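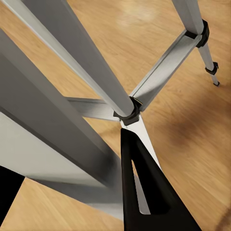

# Plendarau Series Notes

Background files for the Plendarau books, a run of small-town romances set in the valley of the same name. The notes are for co-writers, beta readers and anyone putting together a reading guide. They contain spoilers through book four.

## Contents

- `timeline.md`: main events by season, starting with the mill fire
- `people.csv`: 66 named characters, with first appearance and family ties
- `places.csv`: streets, farms and shops, including Bastau, the market town across the river
- `cut_scenes/`: 10 scenes dropped in revision, unedited
- `glossary.md`: almost 275 local words and nicknames

## Known problems

The Egilsson family tree does not match book two. In the printed book the younger son is a vet. In `people.csv` he is still a farrier, as in the first draft. Go with the book.

Distances between Bastau and the valley change from chapter to chapter. The ferry crossing takes 20 minutes in book one and most of an afternoon in book three. This has not been fixed.

Two minor characters share a first name. They are marked `_a` and `_b`.

## Format

CSV files are UTF-8 with commas. Each cut scene is a plain text file of no more than 4,000 words.

## Use

Reading groups may print or copy anything. Please don't post the cut scenes elsewhere. Fan fiction is fine if it is free to read and links back to this page.

The next update is planned for March, after the Dollness novella comes out.

Share 14
Comments 3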